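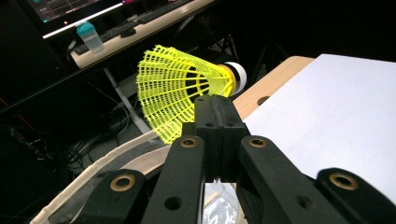
Figure 7.1 A synthetic shuttlecock. The openings in the molded skirt let air pass through.

Chapter 7
Drag and Terminal Speed

Learning Objectives

After studying this chapter, the student should be able to:
explain how air resistance depends on speed, frontal area, and shape;
draw a force diagram for an object falling through air;
define terminal speed and calculate it from given data;
describe the motion of a projectile when drag cannot be ignored.

Key Terms

drag force, drag coefficient, frontal area, fluid density, terminal speed, turbulent flow, center of pressure

7.1 Introduction

In Chapters 3 through 6 the motion of falling and thrown objects was treated as if the air were absent. For a steel ball dropped from a table, this assumption leads to very small errors. For a feather, a parachute, or a sheet of paper, it leads to answers that are plainly wrong. A complete account of motion near the surface of the Earth must include the force that air exerts on objects passing through it.

This force is called drag. It always acts opposite to the velocity of the object relative to the air. Unlike the sliding friction studied in Chapter 5, drag changes with speed. At the speeds common in sports and transportation, it is nearly proportional to the square of the speed, so that an object moving twice as fast meets four times the resistance.

The size of the drag force is given by

F = ½ C ρ A v²

where C is the drag coefficient, ρ is the density of the air, A is the frontal area, and v is the speed. The drag coefficient is a number without units that depends mainly on shape. It is small for streamlined bodies and larger for blunt ones. Its value is usually found by experiment, and methods for measuring it are discussed in Section 7.4.

7.2 Falling Through Air

Consider an object released from rest. At the first instant its speed is zero, the drag force is zero, and the object accelerates downward at g. As its speed increases, the drag force grows and the net force becomes smaller. The object continues to gain speed, but at a decreasing rate. When the drag force becomes equal to the weight, the acceleration is zero. The speed at which this occurs is the terminal speed.

Setting the drag force equal to the weight mg and solving for the speed gives

v = √(2mg / CρA)

Two conclusions follow. First, of two objects with the same size and shape, the heavier has the greater terminal speed. Second, increasing the frontal area lowers the terminal speed, a fact on which the design of every parachute depends.

A badminton shuttlecock combines a small mass with a wide, open skirt. Its terminal speed is therefore low, and a shuttlecock struck high into the air falls along a path much steeper than the one by which it rose. The skirt also places the center of pressure well behind the center of mass. After each stroke the shuttlecock turns until its base points forward, and it remains in that position for the rest of its flight. The stability of bodies of this kind is treated in Section 7.5.

Review Exercises

1. An object falls at a steady 20 m/s. State the net force acting on it and give your reasoning.

2. A cyclist doubles her speed on a level road in still air. By what factor does the drag force change?

3. A package with a weight of 182 N is dropped from an aircraft and reaches terminal speed. Find the drag force acting on the package at that speed.

4. Sketch a graph of speed against time for an object released from rest in air. Mark the terminal speed on the vertical axis.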